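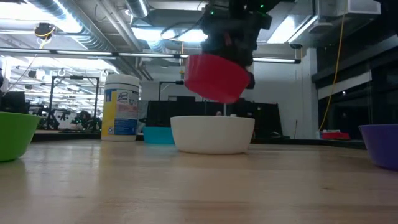 I've spent most of August thinking about bowls, and I'm very happy to say that the Worard community kitchen in Ronport is ready to open its doors to anyone who fancies a bite and a chat. I'm Delphine Crenshaw, I run the place, and I was told a press release ought to sound grand, but I'd sooner just tell you what's going on. We have new tables and new kit, and we have colour at last! The bowls come in red, white, teal, lime green and purple, and they look lovely against the light wood of the tabletop. The Lysol wipes live out on the table too, within reach, so that whoever spots a splash can deal with it there and then.

The kitchen serves soup, rice, porridge and whatever else the cook feels like making, and you pay what you can. Mwanaisha Lukumay is doing the cooking to begin with. Her lentil and coconut soup is the one I keep going on about to my family (they've stopped listening), and there will be a pot of it on opening day. Hiba Sleiman is baking flatbreads to go with it.

Now, the bowls. We used to have a mismatched lot that had come from all over, chipped and too small, and people were always going back up for seconds simply to get a decent helping. Banafsheh Jafarzadeh wanted plain white all the way through. I wanted colours. We argued about it over a good many cups of tea and ended up with both, so children can pick their favourite and Banafsheh can have her white one.

Money, quickly. We raised £1,242 towards the refit from two cake sales and a very long raffle, and the Nernumier housewares shop on the high street let us have the bowls at a good price. Thank you to everyone who bought a ticket, and sorry again to the lady who won the hamper with no cheese in it – we do owe you a cheese.

We can seat 80 people if everybody tucks their elbows in. There are 14 places set aside at the quieter end of the room for anyone who finds a busy lunchtime a bit much. Just ask at the hatch and someone will take you through.

Mehrangiz Pakzad is also starting a beginners' cooking class, which will run after lunch at 2 o'clock. "Bring an apron and something to take your leftovers home in," she told me. "I'll sort out the onions." The first session is a simple noodle soup from a recipe given to us by our neighbours at Châu, the café next door, who have been wonderful about lending us pans.

Lunch starts at noon and there's no need to book. For the class, put your name down on the sheet by the hatch. If you're from the local paper or radio and would like to visit, please come hungry and ask for me, Delphine. I'll be the one laying the tables.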